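Home | Courses | Handouts | Workshop Calendar | Contact

Course Handouts > Auto Detailing > Paint Care

28 May 2024
By Vira Antoniuk

Paint Decontamination: Clay, Iron Remover and What Comes Before Polish

Notes for session 7. Please read these before you come to the bay, and bring your own nitrile gloves if you're fussy about fit (I am!). We'll work on two hoods and one very sad tailgate.

A car can be spotless to the eye and still feel like fine sandpaper. I love this session because it's the one where people run a hand over a panel they washed ten minutes ago and can't believe it.

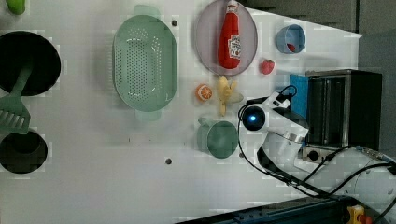
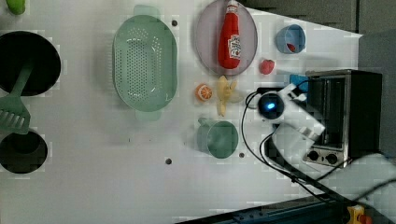
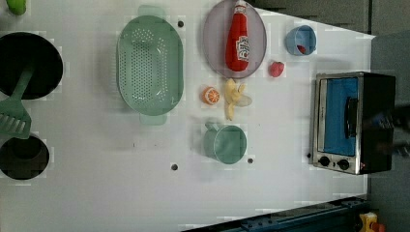 1. What is stuck to the paint?

Washing takes off loose dirt, road film and most bird mess. Bonded contamination is the stuff that stays put. For our purposes there are two big families.

Iron fallout. Tiny bits of hot metal from brake pads and rail lines land on the clear coat and lodge there, then rust. On white and silver cars you'll see orange specks, mostly behind the wheels and across the lower doors. On dark cars you often see nothing at all and have to go by touch.

Tar, sap and overspray. Tar sits low, behind the tires. Sap is usually on the hood, roof and trunk lid. Overspray can be anywhere, and it's a real pain on glass and trim.

Water spots are a separate subject. Light mineral spots can come off with a mild acid cleaner. If the spot has etched the clear coat you're into polishing, and that's the June session with Riku Kawaguchi.

2. The bag test

Put your hand inside a thin plastic sandwich bag and slide your fingertips lightly over clean, wet paint. The bag cuts the drag of your skin and makes every little bump stand out. Test the roof, the hood, one upper door and one lower door, and write down what you feel on your sheet: smooth, gritty, or rough. Do it again after each stage. Comparing the notes is half the fun.

Never do the bag test on a dusty panel. You'd just be rubbing dust into the clear coat.

3. Order of work

Rinse, foam, rinse again, then a two-bucket wash with a clean mitt. Wheels go first, with their own bucket and brushes.

Tar remover next, only where you need it. Put it on a cloth, hold it against the spot for a little while, wipe. Keep it off unpainted plastic and anything rubber. Wash the area again afterward so no solvent film is left under the iron remover.

Iron remover goes on a cool panel, in shade. Spray from the bottom up, let it work for the time on the label, and watch for the purple streaks. Purple means the active ingredient is reacting with iron. It smells awful — you'll get used to it, your family won't. Don't let it dry. If the panel starts to dry at the edges, mist it with water and rinse early.

Then clay, then a final wash and dry.

Some of you asked last time whether you can clay first and skip the iron remover. You can, and people did for years. But each metal particle you dissolve is one you don't drag across the paint under a clay bar, and I'd much prefer to spend a few dollars on spray than an afternoon polishing out marring.

4. Clay bar, clay mitt or clay towel?

Traditional bar: pull off a piece, warm it in your hands and flatten it to a patty that fits under three or four fingers. It gives you the best feel by far. Fold it when the face gets dirty. If you drop it on the floor, it goes in the trash, no arguments. It has picked up grit and you will never get it all out.

Mitts and towels: these have a rubbery polymer face on a mitt or microfiber backing. They're fast, and you can rinse them if you drop them, though check the face carefully. They need breaking in on glass before they touch paint. I find they mar soft clear coats more than a fine bar does, but Inna Savchuk uses a towel on nearly everything and gets lovely results, so ask her to show you how little pressure she uses.

Grades: start with fine. Medium is for neglected daily drivers that are getting polished anyway. We don't use heavy clay in this course.

5. Technique

Work a patch two feet square at most. Flood it with lubricant, put a little on the clay too, and move in straight lines, front to back, then side to side. No circles. The weight of your hand is enough. At first the clay will grab and hiss a bit, and as the panel comes clean it gets quiet and glides. When it glides, stop! More passes only add marring.

Wipe the patch with a plush towel, look at the clay, fold it and go on. Doors last, rocker panels very last, with a piece of clay you're ready to throw away.

Lubricant: for the workshop we mix Zista rinseless wash in spray bottles, and the dilution is on the tape on each bottle. Please don't top up a bottle from a different one. Plain water isn't slick enough for a bar.

6. Where not to clay

Matte paint and matte wraps. Fresh paint, until the body shop gives the okay. Peeling or failing clear coat. Soft clear plastics such as convertible rear windows. Chrome and glass are fine, and a clayed windshield is a joy in the rain.

7. After you finish

The paint is now bare. Old wax and sealant are mostly gone, so don't leave it like that for a week. Either polish and protect, or go straight to protection if the finish looks good under the light. A quick panel wipe will take off leftover lubricant before a sealant or coating goes on. A carnauba wax is more forgiving, and a clean, dry panel will do.

How often? Once or twice a year suits most cars that live outside. Let the bag test decide.

To hand in

Your bag test sheet with all four panels, before and after each stage.
A short paragraph on which clay you used and how it felt.
One panel you would not clay, and your reasoning.

Sheets go to Nadiia Tkachenko at the front desk. Next handout: Machine Polishing, Pads and Compounds.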